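Repair and Reuse News
Mar 17, 2023

Spring changes at the Plundik workshop

The workshop on Alarcón Street is open again after the winter closure. The new floor is down in the main room, the back door now shuts properly, and the two long benches have gone back where they were, under the windows. Anyone who left a job on the shelves in the corridor should collect it by the end of the month. After that it will be taken apart for spares.

Opening hours

We are keeping the Tuesday evening and Saturday morning sessions. The Thursday afternoon session is dropped until September. It was the quietest of the three all last year, and most of the people who came to it have told us they can manage Saturdays. Doors open half an hour before the first repair slot, and the last slot is an hour before closing. Please don't turn up in the final half hour with a washing machine.

Members pay £5 a session and non-members pay £10. Parts are extra and charged at what we paid for them. Yearly membership stays at £30, payable at the desk or by bank transfer. If you pay by transfer, put your surname in the reference, as three payments from January still can't be matched to anyone.

What came in last year

We logged 294 repairs in the book. Lamps and toasters took up most of the electrical bench, as they always do. Sewing machines were up, and so were garden tools, mainly shears and strimmers brought in during the wet weeks of early summer. Clocks were down, and we are still looking for someone who will take on mechanical clocks now that the Saturday clock bench has no regular repairer.

The book only works if it is filled in. A fair number of entries have no result against them, so we can't say whether the item was mended, sent away or given up on. The new pages have a box for this at the right-hand side. Please tick it before the owner leaves.

Small fixings

A good deal of time goes on hunting for fixings. Screws and nuts from one job get swept in with those from another, and then an hour is lost trying one after the next in a thread that was never going to take them. Metric and imperial sizes have been mixed together for years in the old Sovwood cabinet, and some of the drawers hold nothing but odd washers.

Eduardo Evangelista has started sorting the cabinet and would be glad of help on Tuesdays. The plan is one drawer to a thread size, with spacers and standoffs kept apart from plain nuts. It is easy to confuse the two at a glance, particularly the short hex ones, and a radio chassis put back together with the wrong one will sit crooked or touch something it shouldn't. Check the length against the old part before you fit it.

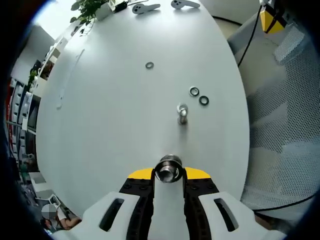 Tools on loan

The loan shelf is running again. Members can borrow one item at a time for up to a week. The pipe bender, the large clamps and the Turkik sander are all available. The tile cutter is away for a new wheel and can't be booked yet.

Write your name, the item and the date in the loan book, even if you are only taking something home overnight. Two socket sets went out in the autumn without an entry and have not been seen since – if one of them is in your garage, please bring it back and nothing more will be said.

Sharpening day

The next sharpening day is on the second Saturday in April. Bring kitchen knives, scissors, chisels, plane irons and hand shears. Wrap blades in newspaper or card and tape them up before you set off. We can't do serrated knives or pinking shears. There is no need to book, but if you are bringing more than a handful of items, expect to leave them with us and collect the following week.

Wanted

Jam jars with lids, small labels that stick properly, a working desk lamp with a heavy base, and offcuts of hardwood long enough for tool handles. We have plenty of extension leads and can't take any more. Drop things off during a session and not on the step outside, as the bin lorry has already had one box.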